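4.3 Recording grasp episodes with the hand-held gripper

This section covers the recording of single-object demonstrations for the Cendale grasp set. Complete sections 4.1 (marker placement) and 4.2 (camera calibration) first. Episodes recorded without a valid calibration file are rejected at import.

Before you start

The pose of the gripper is recovered from its onboard camera. The estimator in Piner needs a mapping pass of the room before the first episode and uses the printed markers to fix scale and origin. Do not move a marker after the mapping pass. If a marker has been moved, discard the map and repeat 4.1.

1. Open a new session in Piner and select the object class. For spray bottles, use "upright, trigger top".
2. Check that the free recording time shown is at least 22 minutes.
3. Close the finger pads fully, then open them fully. Piner stores both end positions as the width range for the session.
4. Hold the gripper still until the status line reads READY.

Caution: Keep fingers and sleeves clear of the pads during step 3. A partly blocked stroke gives a false width range, and every episode in the session will inherit it.

Recording an episode

5. Place the object upright in the start area. Turn it so that the nozzle does not point at the operator.
6. Start the episode and approach from the side at a steady speed. Avoid rotating the wrist during the last part of the approach.
7. Close the pads on the body of the bottle, below the collar. The trigger head must stay outside the grasp.
8. Hold for two seconds before any transport movement. The hold is used to align the width signal with the video. 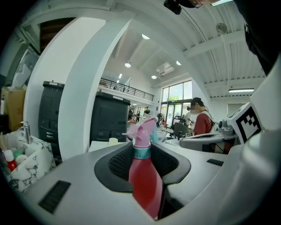
Photo: Hidayah Kwok / Kimaro project

With a correct side grasp, one pad bears on each side of the bottle and the head and collar remain visible between the pads in the camera view. Printed markers may be seen at an angle, as with the large one at the right. Other people in the room do not invalidate an episode, but a person standing between the camera and a marker can interrupt tracking.

9. Carry the object to the goal area, lower it, and open the pads fully.
10. Withdraw the gripper before ending the episode. Trimming is done at import - do not trim by hand.

Note: Glossy bottles can produce moving highlights. If the tracking score drops during transport, repeat the episode at a lower speed. Do not cover the bottle with tape, as this changes the appearance of the class.

Accepting or rejecting episodes

Reject an episode if the bottle slips in the pads, if the trigger is pressed, or if tracking is lost at any point between steps 6 and 9. Enter the reason code in the log. Rejected episodes are kept on disk and are used for the failure analysis in section 7.

In the Eltow trial, 314 episodes were recorded for this class and 118 were held back for evaluation. Policies trained with the two-second hold released the bottle early less often than those trained without it. The effect was not tested on objects without a rigid neck. See the method notes by Saranya Nambiar in Appendix B.

Go to section 4.4 to import the session.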